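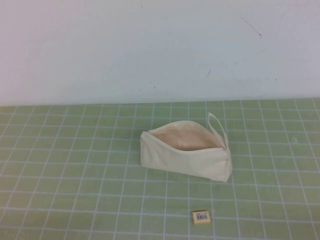 Small Sewn Goods, Session 6: Linings, openings and loops
Tutor: Joana Pinheiro

These notes go with the practical on Friday. Read them before you cut anything, and bring your outer fabric already pressed. Anyone who missed the zip session should look at the Session 5 sheet first, as the order of work carries straight on from it.

What we are covering

Last time we put a zip between two layers and turned the work out. This session is about what goes on inside and at the ends: how the lining sits, how wide the piece opens, and how a loop is caught into the side seam so that it stays there.

1. Choosing a lining

Use a closely woven fabric that is lighter in weight than the outer. If both layers are heavy, the corners will not turn properly and you will have a lump at each end of the zip. A pale lining makes it much easier to find things in a small bag. It also shows pen marks, so bear in mind what the bag will carry.

The Gunley cotton in the stock cupboard is suitable and presses well. The Pedent lining is more slippery and moves under the foot, so tack it before you machine it. Please don't use the Pedent with iron-on interfacing until you have tested a scrap.

Cut the lining 6 mm narrower than the outer on each side. Without that it has nowhere to go once it is inside and will gather up at the bottom.

2. Checking a piece before you finish it

Before closing the turning gap, put the work down on the table, open it as far as it will go and let go of it. Most faults show up at this stage. Look at it from the open side and then turn it round. 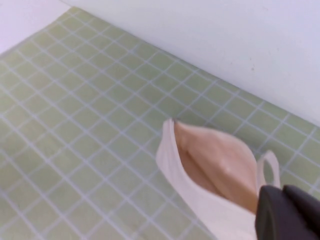

A lining that fits will follow the outer layer closely and leave a clear pocket when the piece is open. If it stands away from the outer, it is too small or has been caught in a seam. A shallow crease down the middle, like the one in the peach-coloured lining on the mat, is no cause for concern on its own and can be left for the iron. The loop deserves the same attention: a white one arching up clear of the fabric in an open oval has no twist to worry about, while a twisted one falls over into a figure of eight. While the work is on the mat, line one straight edge up with the printed grid. It doesn't matter which direction the grid runs in front of you, as long as you follow one line the whole way along.

Canvas creases as you handle it and will look untidy at this point. Judge the seams and leave the creases alone until the final press.

3. Making the loop

Cut a strip 50 mm wide and 47 cm long from the outer fabric, along the straight grain.

Fold it in half lengthways and press. Open it out, fold both long edges in to the centre crease, then fold again and press hard. Stitch down both long sides, close to the edge. You should have a strip about 12 mm wide — a little less in thick canvas, as the folds take some up.

Bring the two ends together without twisting and tack them. Trim the ends level.

4. Setting the loop into the side seam

Place the loop between the outer pieces, right sides together, with the raw ends level with the raw edge of the seam. The loop itself lies inwards, out of the way of the needle. Position it just below the zip tape. Any higher and you will be sewing through tape, loop and four layers of fabric at once.

Stitch the seam, go back over the loop ends, and stitch them a third time inside the seam allowance. Check that the zip is at least half open before you sew the second side. If it is closed you will not be able to turn the piece out.

Thread: use the Noltano polyester on the 2000 metre cones by the window machines. Cotton thread is fine for the lining seams but not for the loop.

5. Common faults

Wavy zip. The tape was stretched while it was being sewn. Unpick, press the tape flat and pin more closely.

Lining caught in the zip. Topstitch along both sides of the tape, through the lining, so that it is held back from the teeth.

One end taller than the other. Usually a seam that has drifted. Measure both side seams from the zip down and re-sew the shorter allowance.

Loop pulls out at one side. The ends were not level when tacked, so only one was properly caught.

Rounded corners. Trim the seam allowance across the corner and push it out with the blunt wooden tool, never with scissors.

To bring on Friday

Outer fabric, pressed
Lining, uncut
A closed-end zip
Hand needle and tacking thread
Pencil and eraser for marking up your paper pattern
Your Session 5 sample, even if it is unfinished

Further reading

Sukprasert, chapter on bags and cases, in the class folder. The diagrams for the side seam are clearer than mine. The measurements there are in inches, so convert them before you cut.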